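Slide 1 — title. Trusside holiday lets, owner evening, 12 Apr 2022. Wait for the back row to sit.

Slide 2 — where bookings come from
We had 145 enquiries for the Skultard cottages over the winter. 143 got a reply the same day. The other 2 came in through the old Prieto form, now switched off. Please take that link off your own pages.

Slide 3 — cleaning and changeover
Checkout stays at ten, check-in at three. Linen for Vuvetside goes out the night before. If a guest asks for a late checkout, ring the office first — don't agree to it at the door.

Slide 4 — kitchens and storage

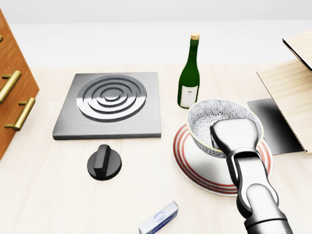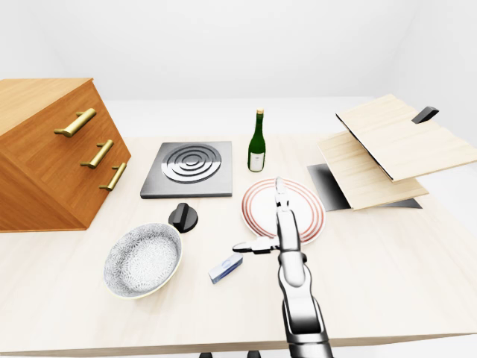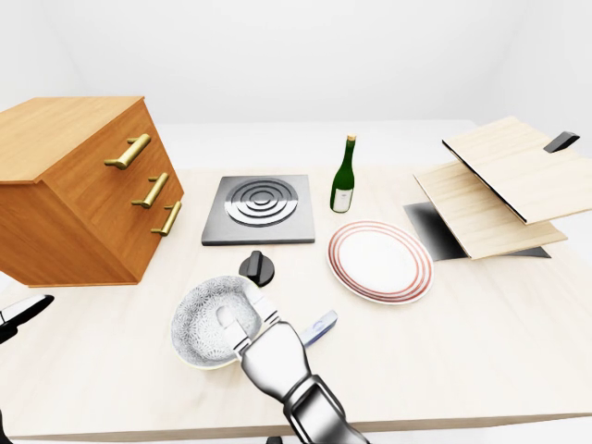

Wooden drawers with brass-coloured handles.

Slide 5 — deposits
Deposits go back within two working days of checkout. Send the damage form before then or we can't hold anything. March claims are all closed. Say that the cheque option has ended.

Questions, then the key safe codes. Collect the sign-in sheet.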